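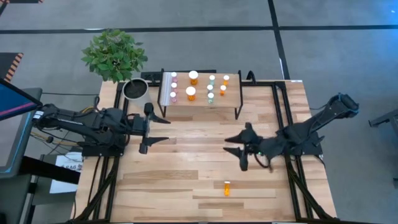
Pathirana House Winter Opening Checklist
Walked through 16/11/2020 by Feven Kassa

Good morning, all. I took my time going room to room and wrote down more than I probably needed to, so please bear with me (and thank you for the tea!). Anything marked OPEN needs a name next to it before the December suppers start.

1. Front steps and handrail
OK. The rail is good and solid. The second step still has that rounded lip, and I would love to see a fresh grip strip on it before we get ice.

2. Main exit doors
OK. Both push bars work and both doors swing all the way out. Please keep the coat rack on the library side, where it was today, and let's not allow it to wander back.

3. Side exit by the pantry
OPEN. The door sticks at the bottom and I had to give it my shoulder. A grown person can manage it, but I wouldn't want a child trying. It needs planing.

4. Exit signs and emergency lights
OK, mostly. I held the test button on every one of the Lumora units, and the one over the back stairs faded well before the others. New battery, please.

5. Fire extinguishers
OK. Gauges in the green, pins in, tags up to date. The kitchen one is hung a little high for me, but I'm short and I could still lift it down.

6. Smoke and carbon monoxide alarms
OK. Tested with the door shut so as not to frighten the quilting ladies. They were frightened anyway, poor things.

7. Kitchen range and hood
OPEN. The burners light nicely, but the hood filters are heavy with grease. Soak them overnight and I'll come back and look.

8. Boiler room
OK. Havalau serviced the boiler and left the sheet on the door. The paint cans stored in there last winter are gone, and I was so pleased to see it.

9. Seating
The posted limit for the big room is 100. Please count chairs when you set up, and leave the middle aisle wide enough for a wheelchair to turn.

10. Costs so far
Mimance quoted $417 for the side door and $350 for the hood cleaning, if we'd rather not do it ourselves. We have $3,319 left in the repair fund.

I'll be by again once the side door is done. Leave the key in the usual spot.

Feven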